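This site uses cookies to improve your visit. Accept / Manage settings

Household Waste and Materials, Session 2
Handout, 10/10/2022

Sorting starts with knowing what a thing is made of. Most items in a home fall under wood, metal, glass, paper or plastic, and many are a mix.

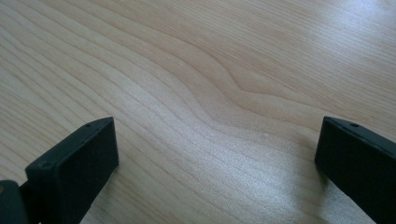 Clean, untreated wood can be chipped or composted. Painted or pressure-treated wood goes to the transfer station on Fullen Road. Do not burn it.

Plastic bottles: empty them, rinse them, and check the local rule on caps. Takness takes bottles with caps on. Guder wants them off. Bin liners and other thin film go in neither curbside cart, as film wraps around the sorting belts. 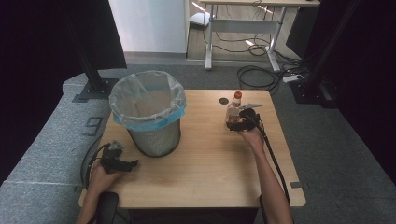 One student from last term's group wrote that her building in Guder still bags all its recycling, and the hauler leaves it at the curb every time. Check your own building's notice before next session.

Reading: Chae course pack, pages 151 to 224.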